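How we made our drawstring bags, and what I'd change

Project report, textiles option, second year

I picked reusable bags because my gran keeps a drawer full of carrier bags and I wanted to know whether a home-made cotton one could really take their place. Emmanuel Obura was my project partner, and Iona Haldane, our tutor, let us have the small sewing room until June as long as we tidied up after ourselves (we mostly did!).

The first job was choosing cloth. I wanted something plain and Emmanuel wanted something loud, and loud won. We bought remnants from Furnuter, the discount place behind the bus station, and spent a whole afternoon there arguing over prints. Plain calico would have been cheaper, but people hang on to a bag they like the look of – that was his argument, and I came round to it once we'd done the survey.
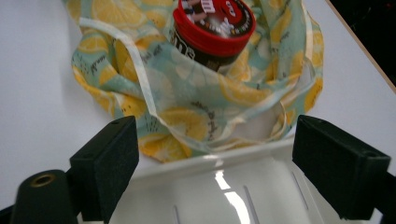
The survey went to 200 people at college, mostly in the canteen queue. We asked how many bags they owned, how often they forgot them and what would make them remember. The forgetting question got the longest answers by far. One lad wrote a full page about leaving his in the boot of his car. Quite a few said they'd carry one every day if it folded small enough for a coat pocket, so we dropped the boxy base we'd planned and went for a flat bag with a gathered neck.

Sewing the channel for the cord was the hard part. My first go was too narrow and the cord jammed, and on the second I stitched straight across the opening and had to unpick the lot. Hrefna Hjaltested from the year above showed me how to press the fold before pinning it, and after that it was fine. I should have asked her weeks earlier!

Washing came next. We put 3 bags through a hot wash and 3 through a cool one, then measured them again. The hot ones came out shorter and a bit twisted along the side seam, so if I did this again I'd wash the cloth before cutting it out. The colours held up better than I expected.

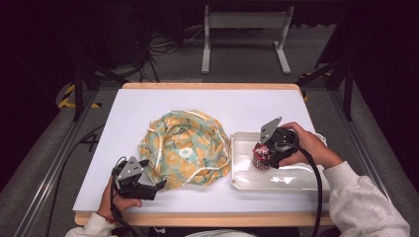 Floral fabric and white cords, with a shallow plastic tray to the right.

For the strength test we hung each bag from a hook and added 600 grams of rice at a time. The seams coped well but the cords slipped before anything tore, and my knots were mostly to blame. Emmanuel's held much longer (he sails). Next time I'd use a thicker cord and let him tie every one of them.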